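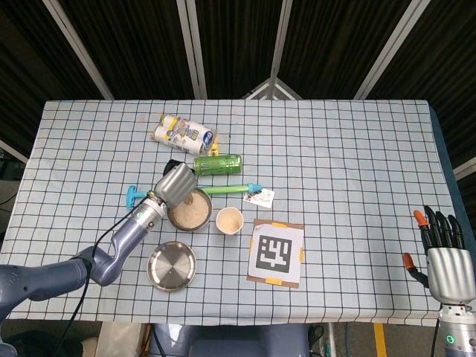 One early customer told us the Doko would pay for itself by May, and was still waiting when we asked again. Plurnlow rents the two-armed Doko for $361 a month and says it can scoop dry goods from a bowl into a cup. Fine – so can a child. Our trial ran three weeks, and the company's price sheet left out the 16 hours of setup. Support calls cost extra after the first eight. Botlow's rival kit is slower, but setup is included.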